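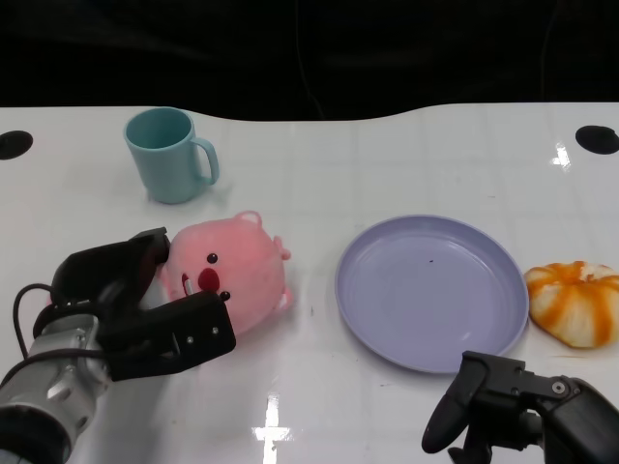

Plarton Well Level Records

Overview

The Plarton Well Level Records bring together hand-measured groundwater levels from private and municipal wells in the Plarton basin. The readings were first entered on paper by well owners and township staff, and were later transcribed into a single table by the Nowicki Water Archive. The present release contains readings from 34 wells, transcribed from 700 log sheets.

The collection is intended for students, local planners and members of the public who wish to study seasonal change in shallow groundwater. It was not assembled for regulatory purposes and should not be cited as evidence of a legal water right.

Contents of the release

readings.csv — one row per measurement
wells.csv — one row per well, with general location and casing details
sheets.csv — one row per paper sheet, with transcription status
notes.txt — remarks copied from the margins of the sheets

Columns in readings.csv

well_id: identifier of the well, matching wells.csv
sheet_id: identifier of the source sheet
month: calendar month as written on the sheet
year: year as written, or blank if the sheet does not give one
depth_ft: distance from the measuring point to the water, in feet
method: steel tape, electric tape, float, or unknown
pumping: yes, no, or blank
flag: quality flag, explained below

Measurement practice

Most owners measured in the morning before the pump was switched on. Where a sheet states that the pump was running, the reading is kept and the pumping column is set to yes. Such readings are usually deeper than those taken at rest and should be left out of any comparison between years.

The measuring point is normally the top of the casing. At four wells in the Fareck district the casing was raised when new covers were fitted, and the later readings have not been adjusted. The height of the change is recorded in wells.csv so that users may apply the correction themselves. 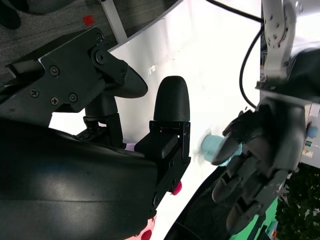 Depths written in feet and inches have been converted to decimal feet and kept to two places. Depths written in meters occur only on the Takura sheets, where the original value is preserved in notes.txt beside the converted one.

Quality flags

A — legible, with no known problem
B — legible, but inconsistent with the readings before and after it
C — partly legible; the value is the transcriber's best reading
D — illegible; depth_ft is blank

A flag of B does not mean that the reading is wrong. Several wells near the creek rise by several feet after heavy rain and fall again within the month. Users are advised to consult rainfall records before discarding these rows.

Known limitations

Coverage is uneven. November through February is well represented, while many sheets have no entries for the growing season, when owners were occupied elsewhere. Wells on the eastern side of the basin are few, and two of them share a sheet on which the entries are difficult to tell apart. Both have been assigned flag C throughout.

Year values should be treated with care. Some owners wrote the year once at the head of a sheet and continued past the end of it without a new heading. The transcribers did not infer a year in such cases.

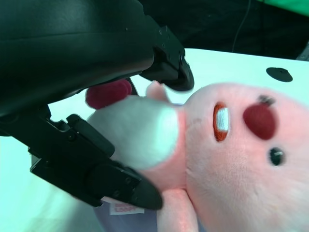 Wanpen Khamphan has asked that the Takura wells be set apart in any basin-wide average, as they reach a deeper layer and respond to rain much later than the others. The layer column in wells.csv has been added in answer to this comment. The archive has not computed averages of its own.

Privacy

Owner names have been removed. Locations are given to the nearest section only, and remarks that identified a household have been omitted from notes.txt.

Use and corrections

The records may be copied and reused for any purpose, provided that the Nowicki Water Archive is credited. Corrections should quote the sheet_id and the row concerned. Accepted corrections appear in the next release, and the earlier value is kept in notes.txt.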